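Tosta : guide de prise en main
Section 5. Première partie en mode multijoueur local

Vous avez terminé le tutoriel de l'île de Skotlow ? Parfait, les choses sérieuses commencent ! Le mode local accueille jusqu'à quatre joueurs sur la même console, et c'est là que Tosta donne toute sa mesure (les parties du soir ont tendance à s'éterniser, vous voilà prévenus).

Créer le salon

1. Dans le menu principal, choisissez Jouer, puis Salon local.
2. Appuyez simultanément sur L et R sur chaque manette. Une toupie de couleur s'affiche pour chaque joueur connecté.
3. Sélectionnez un monde. Siltden est tout indiqué pour débuter : pistes larges, peu de vide, et une musique formidable signée Flurina Imhof !
4. Réglez le nombre de manches, de 5 à 10.
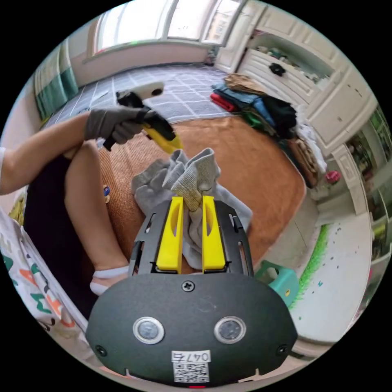
Remarque : le premier joueur connecté devient l'hôte. Lui seul peut modifier les règles ou mettre la partie en pause.

Choisir les épreuves

5. Ouvrez l'onglet Épreuves. Il y en a 66 au total, mais seules celles débloquées en solo apparaissent en couleur.
6. Cochez celles qui vous tentent, ou lancez le tirage au sort avec Y. Essayez-le au moins une fois, les enchaînements sont parfois délicieusement absurdes.
7. Validez avec A. Chaque joueur choisit alors son personnage.
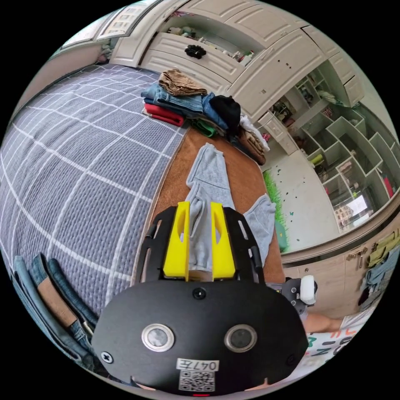 Attention : changer de monde à ce stade efface la liste d'épreuves. Enregistrez-la d'abord avec X si vous y tenez.

Équilibrer la partie

8. Si les niveaux sont très différents, activez Coup de pouce dans Règles. Les joueurs en retard reçoivent un bonus d'élan au départ de chaque manche.
9. Pour une revanche entre habitués, essayez plutôt la Coupe Kołodziej : aucun bonus, et la victoire au premier qui atteint 400 points.

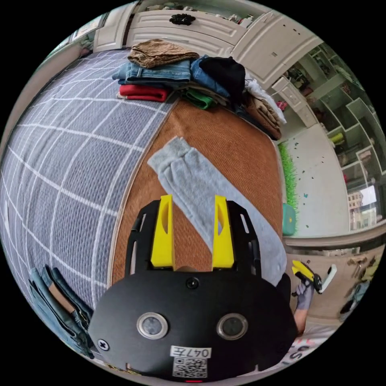
Remarque : les scores de la Coupe sont conservés dans un tableau à part, consultable depuis le profil de l'hôte.

Sauvegarder et quitter

10. À la fin d'une manche, ouvrez le menu Pause et choisissez Suspendre. Le salon reprendra exactement au même point, manettes comprises.

Attention : n'éteignez pas la console tant que la petite toupie tourne en haut de l'écran.

Le mode en ligne est présenté à la section 6.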